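how many demos before you add a second operator?

jihad_g
we're at 200 demos, one operator, one task. policy is ok on the bench, falls apart when anyone else holds the gripper. do I do 375 solo first or bring in person two now

wtannous
now. 200 from one pair of hands is already too much of the same

fmandagi
disagree - two styles in a small set just gives you mush. get it solid first then mix

wtannous
never seen that happen past 10 per task tbh

jihad_g
grabbed these Friday
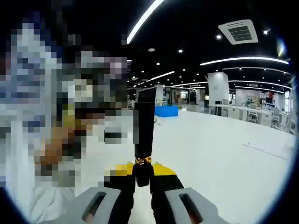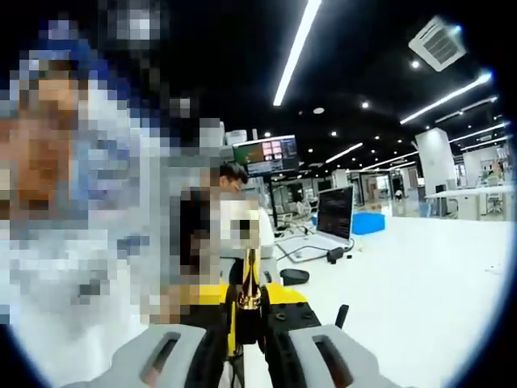 My worry is teh background more than the hands. Same room every take, so it'll learn the room. Ceiling light strips are in both of these, and I bet the policy is using them to work out where it is. Thinking 15 takes in another room before anything else

fmandagi
ok yeah do that one. and mask the ceiling in a copy, compare

wtannous
still say second operator frist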